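Counting demonstrations against variety

I spent most of the spring on one question, and I finally have enough numbers to write it down. If you have a fixed number of hours to record demonstrations with hand-held grippers, is it better to record one layout many times or many layouts a few times each?

The task is dull on purpose. Two grippers, one per hand, a white surface, a shallow container and some small things that go in and out of it. A person does the task, the grippers record it, and the policy learns from the recordings. I like this way of working since I don't have to drive an arm by remote control, and a session goes by a lot faster.

We recorded 1449 demonstrations in total. After throwing out the ones where the tracking dropped or the person started over halfway through, I split the rest into two training sets of 476 each. The first set, which I call Vondia in my notes, keeps the container in nearly the same spot every time. The second, Zutlow, moves it all over the table, including close to the edges and at odd angles. The names mean nothing. I name sets from a list so I stop calling everything "new" and "new2".

Same network, same training length, same random seeds. Then I tested both on 49 starting positions I had marked out before any training was done. Greer Laing picked the positions, so I couldn't pick ones I liked.

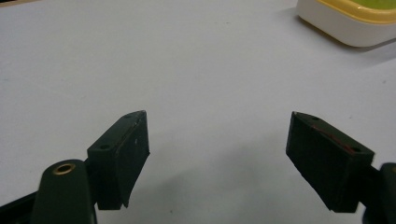
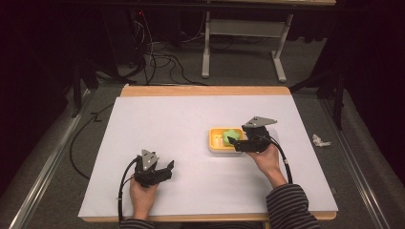 Do you need to train a separate policy for each hand?
One policy for both hands worked better for us. It takes both views in and puts both motions out, and the hands stay in time with each other. With two separate policies, one hand would start to lift while the other was still closing.

Back to the result. Zutlow won, which I expected. It finished the task from 38 of the 49 positions. Vondia finished from 17, and nearly all of those were close to where the container had been during recording. Farther out it would reach for the old spot and close on air.

What I did not expect was how the Zutlow policy failed. It almost always got to the container. The trouble came after that, in the last inch or so, when a finger came down slightly high or slid along the rim. Vondia was cleaner there. When it got to the right place, its grasps were better. My reading is that seeing the same approach over and over taught it the contact part well, and moving the container around spread that same practice thin.

So I tried a mix. I trained a third policy on 791 demonstrations, taken from both sets with repeats removed. It finished from 43 positions. That is a bigger set, so it isn't a fair fight, and I don't want anyone quoting it as if it were. I still have to run the mix at 476.

A few notes for anyone trying this at home or at work:

The first demonstrations from any new person are slow and full of pauses. I drop their first ten now. Pauses are worse than mistakes in my data – the policy learns to stop and wait, and then it waits forever.

Check how wide the fingers open before each session. Ours drifted a little over a week and I lost most of a day of recordings to it.

Write the test positions down before you train. I broke this rule on an earlier project, Opoku, and I still don't trust those results.

Next is the mix at equal size, then a version where only the height changes. I want both finished by July. The logs and the test sheet are going into the Ruvholm folder, and Greer has the link if you want to look through them before I clean them up.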